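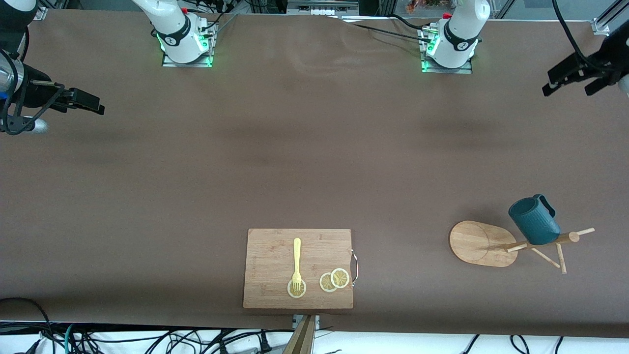
Fig. 1. Board with metal handle, plastic fork, three lemon slices.

Lundcombe Food Prep, evening course. Handout 4: citrus, slicing and serving
Notes as given, December 28, 2021. Replaces the October sheet, bin that one.

Before you start
Wash hands. Wash lemons, even the ones that say unwaxed. Dry them or they skid.
Damp cloth under the board. Bamboo is light and it will travel.
Serrated knife or a properly sharp plain one. A blunt knife squashes the flesh and you get juice all over the place.

Slicing
Trim the end until you see flesh, not just pith. Lay fruit on its side, fingers tucked. Cut straight down, same thickness all the way. Pips out with the tip of the knife as you go.
Rounds for fish, cakes, water jugs. Halve the rounds for glasses. Wedges are next session, dont jump ahead.
Thin for candying, thicker for anything going in the oven.

Laying out
Look at Fig. 1 again. Two slices overlapped, the right one partly on top of its neighbour, third one by itself under the fork tines. For a plate we want the overlap. Go the same direction each time, left to right, each slice sitting on the edge of the last. Single slices look lost on a big plate but fine on a saucer.
Yellow rind should show on every slice. If it's hidden you have overlapped too far.

Fork or fingers?
Fork, once the food is for somebody else. Plastic is fine for lemon. Slide the tines under, lift from below, don't stab. Stabbing tears the segments and the slice folds up on you.

Bamboo boards
Rinse straight after citrus, warm water, bit of washing up liquid. No soaking. No dishwasher. Stand on edge to dry. Metal handle: wipe round where it joins the wood, juice sits in there.
Oil when it starts looking pale and thirsty. Keep a separate board for onions (everyone ignores this, then wonders about the lemon cake).

Storing cut slices
Lidded tub, fridge, use next day. Or freeze flat on a tray for 30 minutes, then bag up so they dont stick together.

For next time
Read the Dirkach chapter on preserved lemons, first half only. Suwannarat recipe sheet is in the folder by the door. Bring an apron, a tub with a lid and two lemons.
Wedges, zest, maybe curd if theres time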